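Notebook, Aug 22, 2025
Darkstead roof test, combiner side

Went back over the Rallix numbers this morning and I still don't buy them. Their claim is that the coated panels shed dust by themselves and hold output through a dry stretch. We have seven panels up, four coated and the others plain, and the gap between the groups is small enough that I could get it by moving the pyranometer.

Mỹ Dương thinks I'm being unfair and that the coating needs a longer run. Maybe. But the coated row is also the row nearest the parapet, and it gets shade later in the day than the plain row does. We set it up that way in February because the cable was short. Bad reason. I said so then and it's in the old book.

Things I did today:
Swapped string leads 2 and 5 at the combiner to see if the difference follows the panels or the input. It followed the input, at least for the part of the day I watched. So some of the "coating gain" may just be a channel that reads high.
Washed one plain panel and left its neighbor alone. Output went up after washing, as you'd expect. Doesn't tell us a thing about the coating.
Pulled the Trorer logger and checked its clock. It was off by more than 4 minutes. Everything before today needs shifting before anyone plots it again.

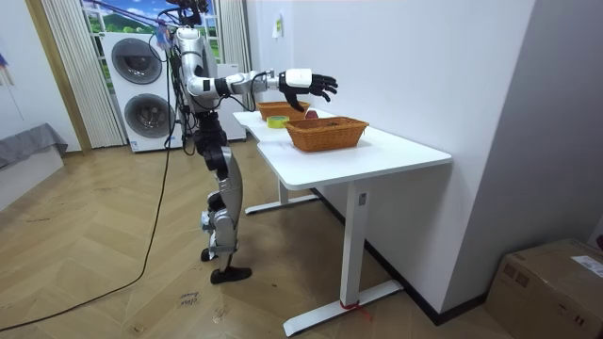
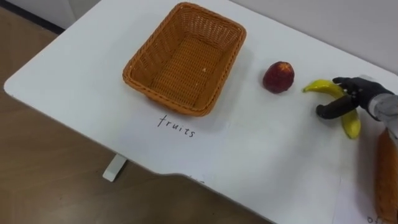
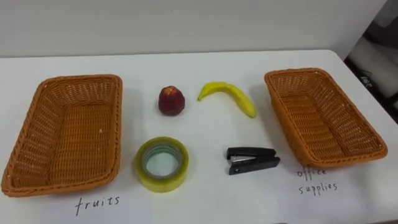
Still open: the temperature correction. Rallix uses one figure for the whole array. I'd want a back-of-panel sensor on each row, because the parapet row gets less wind and must run warmer. If it does, the correction is wrong in their favor or against them, and right now I can't say which.

Hồ wants a yes or no on ordering more coated panels. My answer is no until the rows are swapped and the channel is checked against a known source. Mỹ, if you read this before I'm in, please don't re-zero input 5. I want to see it misbehave once more with the meter on it.

Need: longer cable, fuse holders, the good torque driver back from wherever it went.

Recent entries
Clamp meter vs. logger, again
Why the inverter trips at low sun
Rallix data sheet, notes and complaints
Connector crimps that failed the pull test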